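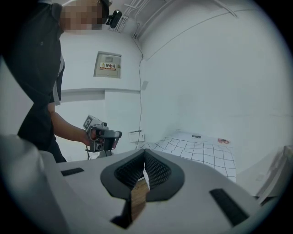
**Bench check, hand-held gripper station – Tondholm project, team copy**

Complete before each recording block. Mark OK, FIX or N/A. A FIX in section A or B stops the session until it is cleared. Comments are from the Friday check in June.

## A. Room and power

- [x] Distribution box door closed, warning label legible – OK
- [x] Clear floor in front of the distribution box – OK
 *Comment: backpacks were stacked there at the start of the check. Moved to the hallway. Keep them there.*
- [x] Breaker for the bench circuit identified – OK
- [ ] Power strip rated for the charger load – FIX
 *Comment: the rating plate is worn and cannot be read. Replace the strip. Do not guess the rating from the plug.*
- [x] Extinguisher in the hallway, gauge in the green – OK
- [x] Exit path walked by every team member – OK

## B. Hand-held grippers

Check both units separately. Unit 1 is Nanetti, unit 2 is Minami.

- [x] Housing free of cracks, all screws seated – OK, both
- [x] Finger pads bonded along the full edge – OK, Nanetti
- [ ] Finger pads bonded along the full edge – FIX, Minami
 *Comment: left pad lifts at the tip when pushed sideways with a fingernail. Re-glue and leave overnight under a clamp.*
- [x] Jaws close evenly, no rubbing through the full stroke – OK, both
- [x] Pinch check: trigger released, jaws open without help – OK, both
- [x] Marker plate flat, clean and tight – OK, both
 *Comment: wipe with a dry cloth only. Alcohol dulled the print on the old plates and detection dropped.*
- [x] Lens clean, lens ring tight – OK, both
- [ ] Cable strain relief – FIX, Minami
 *Comment: the tie has slipped about an inch. A pull on the cable now goes straight to the connector. New tie, then repeat the pull test.*

## C. Operator

- [x] Lanyards removed or tucked inside the shirt – see comment
 *Comment: a lanyard hanging down the front can reach the jaws when the operator leans over the table. Marked OK after correction. Third session in a row.*
- [x] Sleeves short or rolled above the elbow – OK
- [x] Head camera strap snug, cable routed behind the shoulder – OK
- [x] Hair tied back, rings and bracelets off – OK
- [x] Operator can set both grippers down within 2 seconds of a "stop" call – OK
- [x] Break after 6 takes – OK
 *Comment: wrist fatigue shows up in the data as drift before the operator reports it. Take the break anyway.*

## D. Table and grid sheet

- [x] Table does not rock under hand pressure – OK
- [x] Grid sheet flat, corners taped – OK
 *Comment: tape the long edges too if the sheet starts to creep.*
- [x] Only objects on the task list left on the table – OK
- [x] No test object heavier than 500 g – OK
- [x] Cables clear of the operator's feet – OK
 *Comment: the gripper cable hangs to the floor when the arm is extended. Acceptable for a standing operator who does not step. For tasks that need a step, use the shoulder clip.*

## E. Charging and storage

- [x] 2000 mAh packs inspected for swelling – OK
- [x] Charger on the metal tray, nothing stored above it – OK
- [ ] Condska case latches – FIX
 *Comment: right latch opens if the case is carried by the side handle. Use the top handle until the part arrives.*

## Result

Minami is out of service until the pad and cable tie are done. Nanetti may be used for single-hand tasks only, on battery, with the power strip unplugged. Re-check A and B in full before two-hand recording starts again.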